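Jesar grippers — bench notes
13 May 2022

Carried on with the hand-held pair at the white desk. Both printed housings from the Begay filament are holding up, no cracks at the screw bosses. Swapped the left finger spring for the softer one from the Zodisano kit. Closing force feels closer to the right-hand unit now, though I haven't put either on the scale.

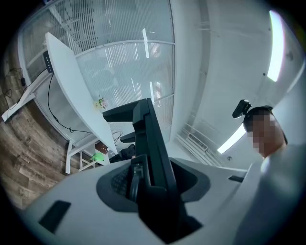
Black finger in its recess, desk and glass wall behind.

Wide lens still bends everything towards the rim. Reran the calibration with 104 stills and dropped 6 that were blurred. Good enough to go on with — I'd like a proper go at the corners before October.

Then the box pick, two-handed, one gripper either side. Markers want to stay facing up, so keep the wrists flat on the approach. Tracking drops out if the inner marker tips too far. Logger is set for up to 1,000 frames a take, then it starts a new file. 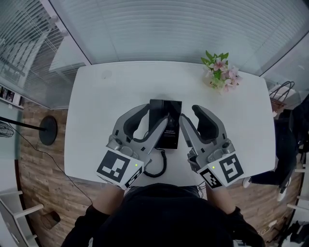
To do

Order M2 screws, the short ones.
Reprint the left knob, it slips when turned hard.
Move the Skirkero log folder off the laptop.
Try the softer spring on the right as well and compare.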